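双臂小机器人在家捡碎屑:夹爪、走线和示教的调法

更新:2024年8月2日

上一篇讲完底座固定之后,好几位朋友留言问我夹爪到底怎么调,尤其是夹那种又轻又皱、形状乱七八糟的小东西。这篇就专门说这个!我这套双臂是二月份开始折腾的,名字叫Rollo(Zuzana Čierny起的,我抗议过,没用),大部分时间都在我家客厅里干活,偶尔搬去Plima共享工坊蹭那边的工具。

先说要准备的:两条装好的机械臂,夹爪要能单独控制开合;一个口子大一点的桶;一把矮椅子或者凳子用来垫高;再撕一堆碎料当练习对象。碎料别撕得太整齐,大大小小混着来,以后真用起来才不会傻眼。

第一步,走线。这步我吃过大亏。最早我把夹爪后面的线拉得笔直,看着特别清爽,结果手腕一转到底,插头直接被拽松了,夹爪停在半空一动不动,我还以为是程序崩了,查了一晚上代码……后来老老实实留了一大圈余量。办法很土:断电,用手把手腕慢慢掰到两头的极限,线在最紧的那个位置还能轻轻晃动,就够了。扎带也别勒死,能塞进一根小指最好。

第二步,摆桶。桶放在地上的话,手臂得伸得很低,肘关节快到限位了,动作会一顿一顿的。垫到小椅子上就舒服很多。桶口尽量落在手臂活动范围的中间,别贴着边。摆好以后记得在椅子脚旁边的地上贴一小截胶带,第二天椅子被谁踢歪了,照着胶带挪回去就行,不用重新标。
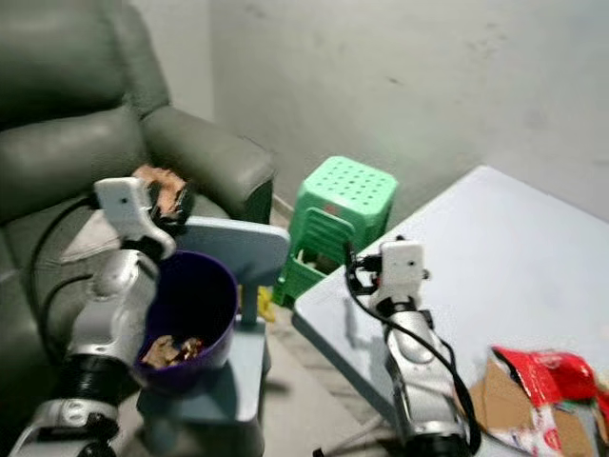 第三步才轮到夹爪的力度。我的控制板是Gaber,力度参数从0到2475,数字越大夹得越紧。夹皱巴巴的碎料,我最后停在300。再大也不是不能用,就是碎料会被压扁粘在指头上,张开了也不掉,你得伸手去抠,特别破坏气氛。调的时候从小往大加,每次加30,夹起来举着别动,心里慢慢数到8,不滑就可以了。

指头内侧我贴过砂纸,贴过自行车内胎,都试了。砂纸会掉渣,内胎好用,就是双面胶过几天会跑位,隔三差五得按一按。Ottmar Harms建议我直接换软指头,他那套确实漂亮,可我懒得重新打印,先凑合着!

第四步,示教。开着录制,带着手臂走一遍:靠近,往下,合拢,抬高,移到桶口上方,松开。有两个地方我特别想多唠叨几句。一个是合拢之前要停一下,哪怕半秒,不然手臂还在晃,指头就会从碎料旁边擦过去。另一个是抬起来的高度,宁可多抬一点再平移,我刚开始图快,老是在桶沿上磕,磕一次桶就歪一点,越录越偏。

沙发这种软的面比桌面难对付得多。指头压下去坐垫会陷,程序以为自己还没到位,继续往下顶。我的做法是把最低点往上提一点点,让指尖刚好擦着表面,夹碎料翘起来的那个角,不要去夹平的地方。深色皮面还有点反光,晚上开顶灯的话,认碎料会认错,我一般把灯挪到侧面。

第五步,两条手臂一起动。建议先只录一条,另一条停在旁边,停的位置要让开桶口上方。等单臂录顺了再加第二条,而且给它们各分一块地盘,比如一条管沙发,一条管桌子,桶是公共区域,谁要进去,另一条就得等着。我偷懒没写这个等待,两个夹爪在桶上面撞了个正着,Şengül Güler当时在旁边喝茶,笑得差点把杯子扔了。

常见的几个毛病也顺手写一下。夹起来马上掉:先看指头对得齐不齐,再去动力度。松开以后碎料不掉:张开幅度加大,手腕再抖一下。动作越来越慢:摸摸电机,烫手就歇一会儿。录好的动作第二天全偏了:先看胶带!

我用的录制脚本叫Sandesano,是Umut Dursun写的,界面丑归丑,断点续录很省心。下一篇打算写怎么让它自己判断桶满没满,现在还是靠我自己探头去看。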